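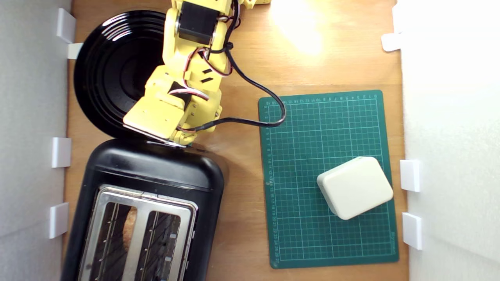
Darius Stanciu asks why I don't just buy one decent arm instead of two cheap ones, and could I please show the math this time. Fine! Thread. Get a coffee, it's mostly spreadsheet.

---

Background for anybody new: I've got one little yellow arm on a wooden table with a toaster, a plate and a cutting mat, and I want a second arm by November. The whole pot for that is $467. That's what's left in the Irnulero money after the table and the walls, and there is no more coming until spring.

---

So $467 has to cover the arm, whatever breaks, whatever I forgot, and shipping (I always forget shipping, it's practically a hobby).

---

First thing I did was write down what the current arm costs me to keep going. Not what it cost to buy, I had that number already. What it costs to KEEP. I went back through five months of receipts and felt a little ill.

---

Servos, mostly. The elbow one has the hard life. Every time the arm reaches out and pushes down on something that doesn't move, that motor is doing all the complaining. A toaster doesn't move much.

---

Four servos replaced in those five months. Four! Two of them were my fault (wrong voltage, twice, please don't write in). The other two just wore out, and I'd put zero dollars in the budget for that.

---

New rule, then: $50 comes off the top for spare servos before I look at a single catalog. It sits in its own row, and I'm not allowed to borrow from it to buy a nicer gripper. I have already tried to borrow from it to buy a nicer gripper.

---

Now the "one decent arm" option. I did look, Darius! Bangera sells one I like a lot. Metal joints, cables tucked inside, a real warranty. The arm by itself fits in what I've got left, just barely, if you close one eye.

---

Then you read the rest of the quote. Power supply, sold separately. Controller, sold separately. The gripper isn't even on the same page. By the time I'd added the stuff that makes it pick up a thing and put it down again, I was way past the pot and into next year's.

---

I'm not knocking Bangera, by the way. They sent a clear quote in one day and answered all my dumb questions. If you have the money and you need it to do the same job all week, get that one. I need something I can take apart at the kitchen sink.

---

Option two is the same kind of arm I have now, flat plastic brackets and hobby servos and wires looped all over the place. It's ugly and I love it. If a bracket cracks I make another bracket.

---

Big point in its favor: one set of spares does for both arms. Same screws, same servos, same horns. If I mix brands I need two drawers of parts and two sets of notes, and I'm going to put the wrong thing in the wrong drawer by the end of the first week. I know me.

---

Volkan Duman wrote to say I should look at used. Good call, and I did. There was one going in Grunham, nice price, came with a case. The seller couldn't tell me how many hours were on the motors or if it had ever been dropped, so I passed.

---

If you do go used, ask for a video of every joint moving slowly through its full range, with the sound on. Listen for crunching. Ask if the wires are original. And add the price of a full set of motors to whatever they're asking, then see if you still want it. (I didn't.)

---

Okay, the part I got wrong on the first arm, and it's the part I'd tell anybody to plan for: the table costs money too. You think you're buying a robot. You're also buying walls, brackets, lights, a mat, a plate, and a toaster you don't mind getting pushed on.

---

The cutting mat is the best thing on that table, pound for pound. It has a grid and numbers printed on it already, so I can write down where I put something and put it back there tomorrow. I'd priced up a custom printed board before that. What was I thinking.

---

Walls: plain white, held to the table with little white plastic brackets. Cheap, and worth it. But white walls plus a bright light gives you glare off the wood, and I did not budget for a softer light. That's going in the new sheet. Put a lamp row in yours, seriously.

---

Also a props row! Toaster, plate, boxes, and bread. Bread is a running cost, which cracks me up every time I type it into the sheet. Nivaldo Paiva reads these sheets before anything gets paid and he's now asked twice if "bread" is a part name.

---

Let me talk about the toaster for a sec. I wanted long slots, and a plain shape without a lot of knobs on top, so an arm coming down from above has a chance. Black looked smart in the store. Shiny black plate next to a black toaster, though... if your setup uses a camera, think about that at the checkout and not afterward like me. Next plate is going to be a boring color.

---

Is a second arm even worth it? Fair question, and Josué Paiva put it to me more bluntly than that. My case goes like this. When the one arm is down, everything is down. I can't test code, I can't try a new grip, I sit there waiting on the mail.

---

With two, one works while the other is in pieces. That's the whole argument. I'm not planning any fancy two-handed stuff this round. Maybe later, if the money shows up. I've left it out of the sheet on purpose so I don't start shopping for it at midnight.

---

He also said to write down what I'd give up if the price jumps before I order. Annoying, useful. My order of giving up: softer light first, then new plate, then I'd drop to fewer boxes. I would not touch the spares row. See above re: nicer gripper.

---

Speaking of grippers. Mine ends in a flat yellow plate, and I keep getting asked when I'm buying a "real" one. A fancier one is heavier, and heavier out at the end means more strain on that poor elbow, and then we're back to buying servos. So any gripper money has to come with servo money attached. That's why it keeps losing.

---

Cable stuff! Tiny line in the sheet, big pain in life. Get extension leads, get sleeves or clips, and get the next length up from what you measured. The arm has to be able to reach all the way down with slack to spare. I measured mine with the arm folded. Yup.

---

Lead times are part of the budget too, if you ask me. The brackets I can sort out locally in Stundham. Servos come from wherever they come from, and the cheap shipping is slow. I'm ordering motors first and everything else after, so the slow box is already moving while I argue with myself about lamps.

---

Power. One supply for both arms or one each? I went with one each. Costs a bit more, but if a supply dies I only lose one arm, and having lost one arm is the exact situation I'm spending all this money to survive.

---

Cauã Paiva wants the blank sheet, so I'm cleaning it up tonight. Rows are arm, spares, power, cables, table stuff, light, props, shipping, and one at the bottom called "oops." The oops row has to have a number in it. A blank oops row means you haven't finished the sheet.

---

What's in mine, you ask? Whatever's left after the rest. It isn't much. I'd feel better if it were bigger, and I may bump the lamp to spring to feed it.

---

So Darius, that's the math. One decent arm is over the pot once it can do anything, and two cheap ones come in under it with the $50 for motors still sitting there untouched. I'll take the two cheap ones, and you can ask me again after the next elbow goes.

---

Couple of quick replies. Yes, I'd still buy the mat first. No, I won't say what I paid for the toaster. And if somebody has a softer lamp that clamps to a table and doesn't cost a fortune, tell me the name of it, I've got a row waiting.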